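About Orham Cricket Club

Home
Fixtures
Teams
Join
About

Who we are

Orham Cricket Club plays its home matches on the far side of the middle school, past the soccer fields and just before the drainage pond. If you reach the pond, turn around. If you are looking for your ball, keep going.

We field two weekend teams and a junior program, and we hold open nets through the summer. Most of our members grew up with the game somewhere else. The rest wandered over from the parking lot to ask what on earth we were doing and made the mistake of standing still long enough to be handed a bat. Both kinds are welcome, and by midseason it can be hard to tell them apart, at least while they are fielding.

How it started

The club began as an argument in the break room at Heitmann, the pump manufacturer out by the rail yard, over whether a baseball player could hit a decent leg spinner. The question was to be settled on a Saturday in September, on the company softball diamond, with a tennis ball wrapped in electrical tape. The baseball player was out first ball. He demanded another go, was out again, and has been a member ever since.

Heitmann let us use the diamond for three seasons, until a lofted drive found the windshield of a visiting auditor. We parted on good terms. The company still pays for our match balls, on the understanding that we hit them somewhere else.

The present ground came to us as a field with ambitions. It had a slope, a manhole cover and a family of groundhogs. We fixed the groundhogs, or they fixed themselves. The slope remains, and our bowlers have learned to love it from one end. The manhole cover sits at deep midwicket and is governed by Local Rule 4: a ball striking it is worth two, plus whatever the batters can run while everyone watches where it went.

The pitch

We play on artificial turf over a concrete base. It is true, it is fast, and it gets hot enough in July that nobody dives on it twice. The old matting, which we inherited from a college club that folded, had a seam at a good length and accounted for more wickets than any of our bowlers. It now lives in the equipment shed, where it is still feared.

The teams

The First XI plays 40-over cricket in the valley league. Our highest total is 262, made against Ututora on a small ground with a stiff wind behind us, and we bring it up as often as we can. Our lowest is 56, made against Ututora three weeks later. They bring that one up.

The Second XI is where we put people who are learning, people who are coming back from injury, and people who would like to bowl off spin until somebody stops them. Nobody is left out for being bad. You can be left out for turning up without white pants.

Juniors start at age eight, with a soft ball and very little waiting in line. They get hard balls, helmets and pads when the coaches think they are ready. Juniors tend to think they are ready at once.

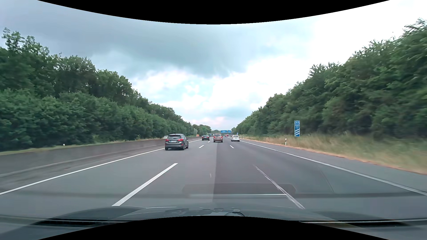
Away games are a large part of club life, mostly because of how far away they are. The nearest league ground is 79 miles off, and Trirna, the farthest, is 218 miles each way, so we carpool and leave early. Drivers pick the music and passengers pay for gas. On a long straight highway with nothing but trees up both banks and a big blue-gray cloud sitting over the road, the talk in the car turns to whether it will rain at the other end, and opinions are held with great confidence by people who have been wrong all year. The captain makes the call on whether to keep going. The captain always keeps going. We have driven the whole way to Trirna, eaten their sandwiches under a tarp and driven home again without a ball bowled, and the league gave each side two points for it. Those two points kept us off the bottom of the table.

Food

The home team provides lunch. This is in the league bylaws, though the quality is left to conscience. Ours runs to curry, potato salad, samosas and a sheet cake, usually in that order. Visiting sides have been known to bat noticeably worse after lunch at Orham. We consider it part of the home advantage, along with the slope.

What it costs

Adult dues cover nets, league fees and the use of club gear. Students pay half. Juniors pay a small fee for the season, and we lend them everything except shoes. If money is tight, talk to the captain. It stays private, and you will be asked to help roll up the boundary rope like everybody else.

The club owns a good supply of bats and pads in adult sizes and one very good pair of left-handed gloves. If you are left-handed, we would like to hear from you.

Joining

Come to nets. Wear sneakers and something you can run in. You don't need to know the rules, and we would ask anyone who does know them to explain leg before wicket to one newcomer at a time. Umpiring is shared among the players – everyone takes a turn, and everyone is forgiven by the following week, with one exception that is still being discussed.

Outdoor nets stop when the clocks change. In winter we use the middle school gym, where the ceiling is low and a ball lodged in the rafters counts as out. There are four up there at the moment. The school has asked us to stop mentioning them.

Page last updated November 2023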